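Cledley Band 2 review: good battery, fussy app

2021-12-21

The Cledley Band 2 is a fitness tracker for people who don't want a full smartwatch. It counts steps, takes your pulse, logs sleep and shows messages from your phone. I have worn one since February, first with an older Android handset and then with a newer one, so this covers both.

The screen is small but bright enough to read outdoors. Text messages show up in full if they are short. Longer ones are cut after a few lines and you have to get your phone out. There is no reply option.

Battery life is the main reason to buy it. I charge mine once a week with sleep tracking on. The charger is a clip with a short lead, and spares are only sold through Sanberg, which took nine days to send me one.
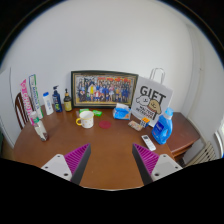
The brown table with rounded corners, against the pale wall.

Step counts are close to those on my old Akinola watch. On one long walk the Band 2 gave 960 steps for a stretch where the Akinola gave 676, but that was with the strap loose. Tightened by one hole, the two agreed much better. Pulse readings at rest are steady. During hard exercise they lag.

The app is the weak part. It asks for an account before it will do anything, and it logged me out after both of the last updates. Syncing works if the app is open and often fails if it isn't. Sleep data can be exported as a plain file, but steps can't.

The strap is comfortable and dries quickly. Mine has a small split near the buckle now.

If you want built-in GPS, look at the Aka range instead. For steps, sleep and a week between charges, the Band 2 does the job, and I'm still wearing mine.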